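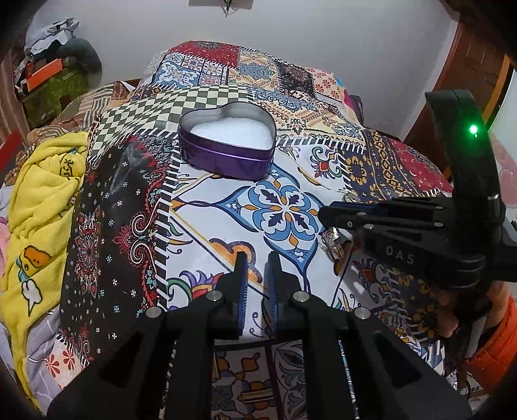 The purple heart tin, lid off, on the spare bed

I have been putting off sorting my jewellery since March, when the drawer in the hall finally jammed on a necklace chain and I had to get it open with a butter knife. So yesterday I tipped the lot out upstairs and made a start.

The patchwork spread is the one I got in Catterall years ago, and I still love it – all those tile patterns and paisleys, and the big blue flowers! It does make it horribly easy to lose an earring, mind you. Imogen Tindall from next door told me to put a plain towel down first and of course I didn't listen.

My system, if you can call it that, is one tin for things I wear and a bag for everything else. Heart-shaped tins are a pain for bracelets (they spring back out) but rings and hoops go in nicely, and I like being able to see what I've got.

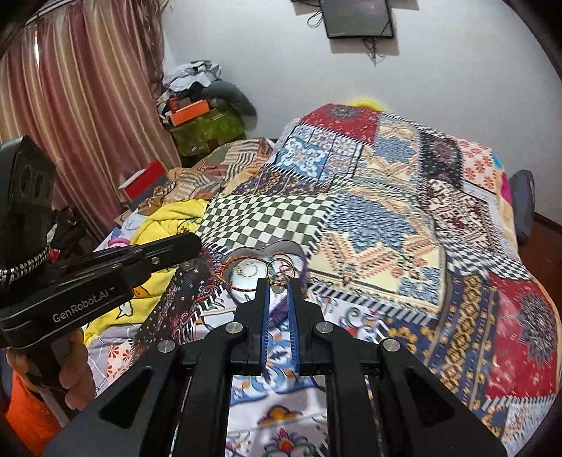
I'm terrible at throwing out the cord ones. I bought a whole bundle of them for 50p each at the Pletside fair and I've worn two, maybe, but they're so cheerful that they always end up back in the keep pile. Gold hoops are the other weakness. Joni Leinonen gave me 6 pairs when she moved, and I can't pretend I need them all.

The bag for the charity shop is half full, which is better than I expected. Next job is untangling the chains. Somebody told me talcum powder helps – has anyone tried it? I've got a pin and a cup of tea ready for tonight, and if that doesn't work they're going back in the drawer.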